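Speaker notes – "The Kitchen Drawer Talk: Why We Keep What We Keep"
November 20, 2018
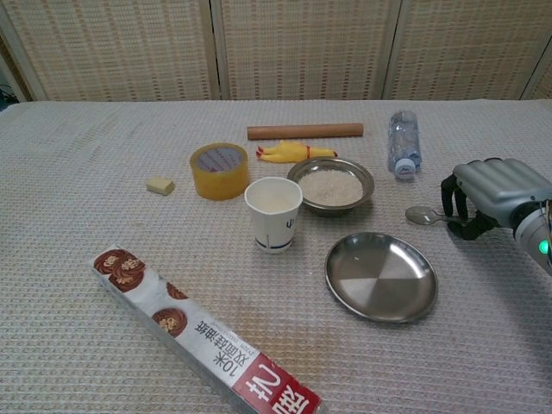 Rolling pin, rubber chicken, packing tape: three keepers.

(Wait for people to find a seat, and let the latecomers come in at the back. Say good evening twice, the first one always gets lost.)

Thank you all for coming out, and thank you to Apolline Sabatier for asking me, and for asking me again after I said I was too busy. I'm going to talk for half an hour or so about household stuff, and then I'd love to hear your own stories, which are usually better than mine.

Start with the move. When my wife and I left the house on Espinoza Street we wrote down every single thing we packed, down to the teaspoons. It took most of November and it came to 3342 items. (Pause here, let them groan.) Of those, 171 lived in the kitchen drawers, and I could tell you the last time I had used perhaps a dozen of them.

Now the part about my grandmother's rolling pin. Tell it slowly. She made dumplings on Sundays and gave us the scraps of dough to play with – gray little lumps by the end of the afternoon, and she baked them anyway and my grandfather ate them. I buy my dumplings frozen. I would still carry that pin out of a burning house.

Then Nadiia Kravchuk's question from last time, because it was such a good one: what do you do with things that belonged to somebody else's joke? Her uncle left her a box of party gags and she didn't know the story behind any of them. She kept two. I think that's a fine number.

(Sip of water.)

Move on to the shoebox method. One box per person, lid has to close. Thierry Lebrun tried it with his three boys and they spent a whole rainy weekend trading things back and forth – read out his letter if there's time, skip the bit about the hamster.

If we're running behind, drop the section on paper and go straight to photographs. I had 514 loose prints and got them down to 227, and I still miss one of the ones I threw out.

Questions. Vivek has the microphone. Handouts are on the chair by the door, please take one for a neighbor.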